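# The Hanov Way

The Hanov Way is an old walking route that runs from the market town of Lerkstead over the hills to the monastery at Hanov. I've walked it twice, once in each direction, and I'm writing this article because the old one was four lines long and got the direction of the river wrong!

## Route

Most people start in Lerkstead, at the steps below the corn exchange, and take seven days. The first two are gentle: orchards, a lot of stone walls, and one long farm track that turns to soup after rain. Then the path climbs to Flanagan, the highest village on the route at 710 meters, and you feel every one of them in your calves.

After Flanagan the Way follows a ridge (gorgeous, windy, no shade at all) and drops through beech woods to the river. The old ford has been replaced by a footbridge, but the medieval paving still shows on both banks if you poke around in the grass. The last day is flat and a little dull until the bell tower comes into view, and then I defy anyone to walk slowly.

## History

The earliest account we have is the travel diary of Brunello Sartori, a wool merchant who went to Hanov to settle a debt and spent most of his pages complaining about soup. He names the stops in order, and almost all of them are still on the modern map. Pilgrims came later, drawn by a relic of the monastery's founder, and by the 1400s the monks were feeding up to 40 travelers a night.

Traffic faded once the valley road opened, and long stretches of the path went back to pasture. Arturo Mazza, a schoolteacher from Flanagan, spent his summers tracing it again with Sartori's diary in one hand. His hand-drawn map was the basis for the yellow waymarks you follow now – a few of them still sit on the wrong side of the wall, just as he drew them.

## Walking it today

More than 4000 people a year walk at least part of the route. The hostels close in December and the ridge can be icy well before that, so I'd aim for late spring, when the orchards are in bloom. Elisa Marras's guidebook is the one to carry. It's heavy, but her notes on springs and fountains saved me more than once.

Credentials can be stamped at every hostel, and also at the bakery in Flanagan, where the stamp is a loaf with wings. I have no idea why and I love it.

## Food and lodging

Hostels are simple: bunks, a shared kitchen, a shelf of spices left by other walkers. You cook for yourself on most nights, so pick up vegetables at the farm stands as you pass. The local dish is eggplant baked with sheep's cheese, and every household will tell you theirs is the original. At Hanov the monks serve bean stew at seven sharp, and latecomers get bread.
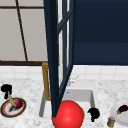

A kitchen with a marble countertop, and an eggplant on a plate in the sink:
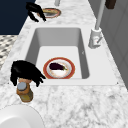
## See also

- Lerkstead corn exchange
- Monastery of Hanov
- Sartori's diary
- Flanagan (village)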